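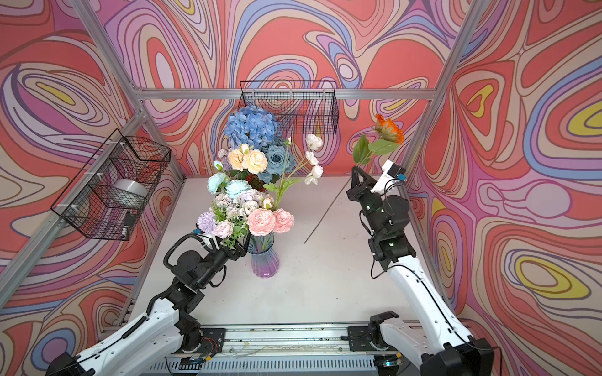
CAPÍTULO 7
Fallos de agarre y paradas de seguridad en células de dos brazos

Objetivos del capítulo
Distinguir entre pérdida de pieza, sobrefuerza y colisión.
Leer un registro de fuerza y localizar el instante en que empieza el fallo.
Decidir cuándo debe parar un brazo y cuándo deben parar los dos.
Redactar un parte de incidencia que otra persona pueda usar.

7.1 El caso Somska

El martes 17 de mayo de 2022, en el laboratorio de manipulación de Somska, un brazo derecho cerró la pinza sobre un jarrón de vidrio y no dejó de apretar al alcanzar la consigna. La tarea era conocida por todo el equipo: colocar flores artificiales en un jarrón acanalado, una a una, con dos manipuladores montados sobre un mismo carril. El programa llevaba desde febrero en servicio y había completado casi 200 ciclos sin incidencias graves.

El límite de fuerza para el vidrio estaba fijado en 50 newtons. El registro muestra que la pinza llegó a 80 antes de que el operador, Itsuki Takeda, pulsara la parada de emergencia. El jarrón se agrietó cerca de la boca y hubo que retirarlo. No hubo heridos. El brazo izquierdo, que en ese momento sujetaba un tallo, siguió moviéndose hasta terminar su trayectoria, porque la seta de emergencia solo cortaba la alimentación del derecho.

En ese último dato está la parte más seria del incidente. Un jarrón roto se sustituye. Un brazo que continúa en marcha cuando el operador cree haber detenido la célula puede alcanzarle la mano.

7.2 Qué falló

El informe interno lleva el código 2037 y separa dos causas.

La primera está en el controlador de la pinza, un Gerkura de segunda mano instalado como repuesto. Tras el cambio se cargó el archivo de parámetros de la pieza anterior, un cilindro de aluminio, y con él un límite de fuerza pensado para metal. La pantalla del operador seguía mostrando 50, ya que leía el valor del programa y no el del controlador. Los dos números dejaron de coincidir y ningún aviso lo indicó.

La segunda causa está en el cableado. La célula se montó al principio con un solo brazo. Cuando se añadió el izquierdo, se conectó a su propia línea de seguridad — correcta por separado — sin enlazarla con la primera. La prueba de aceptación se hizo brazo por brazo y los dos la superaron.

7.3 Por qué el vidrio acanalado es un objeto difícil

Las acanaladuras reducen la superficie de contacto. Si el dedo de la pinza apoya sobre una cresta, la fuerza se concentra en una franja estrecha; si apoya entre dos, la pieza puede girar unos grados antes de asentarse. El controlador interpreta ese giro como una pérdida de agarre y responde cerrando más.

El problema aumenta cuando el jarrón está tumbado. La base y la boca tienen diámetros distintos, los tallos que van dentro desplazan el centro de masas y el punto de agarre calculado para la posición vertical deja de servir.
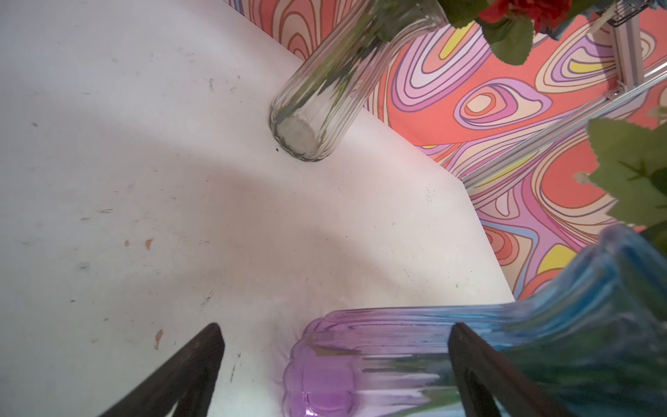 Figura 7.2. Pinza sobre un jarrón acanalado en posición horizontal. La punta del dedo derecho presiona la parte media del vidrio.

Conviene fijarse también en la mesa. Las marcas y los desconchados de una superficie de trabajo no prueban por sí solos un golpe concreto, pero deben anotarse antes de cada serie. De lo contrario, tras un incidente será imposible separar los daños nuevos de los antiguos.

7.4 Medidas adoptadas

Somska detuvo la célula y aplicó los cambios siguientes:

1. Parada común. Cualquier seta de emergencia corta los dos brazos y las dos pinzas. La liberación de una pieza retenida se hace después, con un procedimiento manual.
2. Lectura directa. La pantalla muestra el límite que tiene cargado el controlador. Si difiere del programado, el ciclo no arranca.
3. Límite de reintentos. Ante una supuesta pérdida de agarre, la pinza abre y espera al operador.
4. Prueba conjunta. La aceptación se repite con ambos brazos en movimiento.

La célula gemela de Minami tenía el mismo defecto de cableado. Se descubrió al revisar los esquemas enviados por Jetier, la empresa instaladora, que no recogían la ampliación.

Actividades

1. Dibuja el circuito de parada antes y después de la modificación.
2. Explica por qué la prueba brazo por brazo no podía detectar el segundo fallo.
3. Redacta el parte de incidencia en un máximo de diez líneas. Incluye el estado de los dos brazos en el momento de la parada.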